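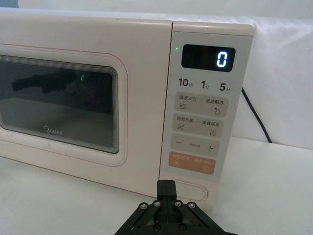
Workshop notebook, 19/06/2023

Back into the natural dyeing after a fortnight of doing very little but washing fleece, and I have to say it was lovely to have the smell of onion skins in the place again. The job for the morning was to settle how we mordant the small wool skeins for the Beststead order, whether we keep on with the long soak in the big pot or go over to short bursts in jars. I did the jars in the microwave, the cream Midea with the pinkish-red line around its door, and I'll call that batch M so it doesn't get muddled with the pot batch, P. The window glass is dark, so I went by the clock and gave up trying to peer at the colour.

All the wool is from the Mathebula cone, scoured last week, wound off by Wian while he told me the whole plot of a film I now don't need to see. Total dry weight came to 1266 grams, which I split between M and P as evenly as I could manage on the old scales (they stick a bit, give the pan a tap). Alum as per the card on the wall, no cream of tartar this time. P went up to 63 degrees and I held it there, fussing over the burner like a hen. M had short goes of 2 minutes with a good rest and a gentle poke between.

Colour after the onion skins: P is a warm, even marigold, really very handsome on the line. M is brighter, nearly orange, but there's some patchiness near the ties. I think I tied them too tightly, it's the same trouble I had with the Okar yarn in August. Sandra Haworth came by at lunch with date scones (thank you Sandra!) and preferred M straight off, patches and all, but she has always liked a bit of life in a skein and Beststead have asked for even.

I'm going to redo M with looser figure-eight ties, and leave the skeins up to 2 days in the cooled bath before rinsing. Wian, if you're in before me, please don't tip out the grey bucket, it's the good liquor and there's plenty of colour left in it for the Stotmont samples. The dye jars are marked with red tape and stay on the dye shelf. We're nearly out of alum as well, and I couldn't find the spare bag.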